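Whitlock Bench Toolkit for PC Repair: Worth the Drawer Space?

Posted 30 Aug 2021

I have bought three of these "complete" computer repair kits over the years and thrown two of them out, so the Whitlock did not arrive to a warm welcome. The box promises "everything for the modern technician." It holds a ratcheting driver, a tray of bits, two plastic spudgers, tweezers, a wrist strap, a parts dish and a zippered case that smells like a new shower curtain.

My day job is stripping and refitting old office desktops for resale. Towers mostly, a few small form factor machines. I used the Whitlock as my only kit from May on and kept my old Dakton driver in a drawer, where I could hear it calling me.
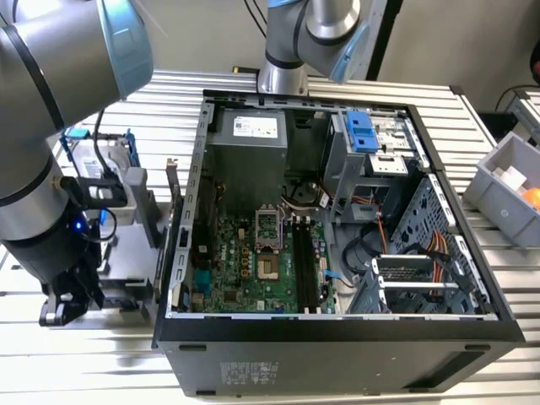

Tower on its side with the panel off and the CPU socket empty.

The driver

The handle is fine. It's a little fat for my hand, but the ratchet is quiet and the direction collar hasn't slipped. What bothers me is the magnet. Whitlock calls it "extra strong," and it will hold a case screw if you keep the shaft pointed down and don't breathe. Tilt it sideways to reach a screw under a power supply and the screw goes wherever screws go. My Dakton is older than some of the machines I work on and does this better.

The shaft is also short. On a laptop you won't care. In a full tower you end up with your knuckles against the metal, and old cases have edges.

The bits

The two Phillips sizes you'll use every day are decent. The #2 shows some wear at the tip now, which seems early for a tool at this price. The smaller Torx bits look untouched because I never needed them. Half the tray is like that. I suspect the bit count was settled by whoever designed the box. 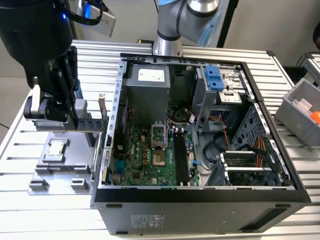 Tweezers, spudgers and the rest

The tweezers don't meet at the tips. I bent them until they did, and a week later they had wandered off again. If you plan to straighten socket pins, buy a proper pair. The Roseo ones cost less than lunch.

The spudgers are spudgers. One has already got a chewed end from prying off a front bezel. The parts dish is the only piece I'd miss. It's heavy, it stays put, and its magnet is stronger than the one in the driver, which somebody at Whitlock might want to think about.
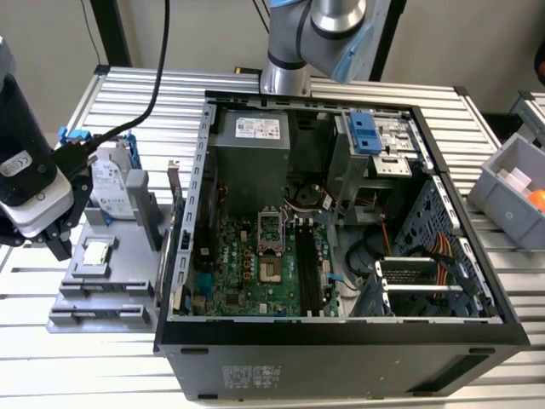
Both RAM slots empty, power supply still in place.

As for the wrist strap, the clip is weak and the cord is too short to reach anything sensible. I put mine back in the case and used my own.

Price

I paid 3900 yen on an import site. The Sturnum kit was 2839 on the same page, with fewer bits and a longer shaft. I've only borrowed the Sturnum for an afternoon, so I won't swear by it, but I didn't drop a screw.

If you open one computer a year, the Whitlock will do. If you do this for money, buy a good long driver and a magnetic dish separately and skip the zipper.

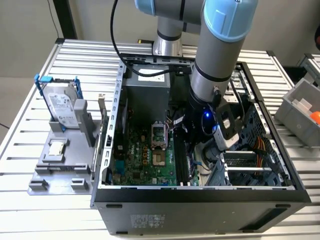 Comments

dustfilter506: Had the same trouble with the magnet. I stroke the shaft along an old speaker magnet every so often and it's fine for a few weeks. Agree on the tweezers, mine went in the trash. I'd give the ratchet more credit than you did though, it's the smoothest I've used under fifty bucks.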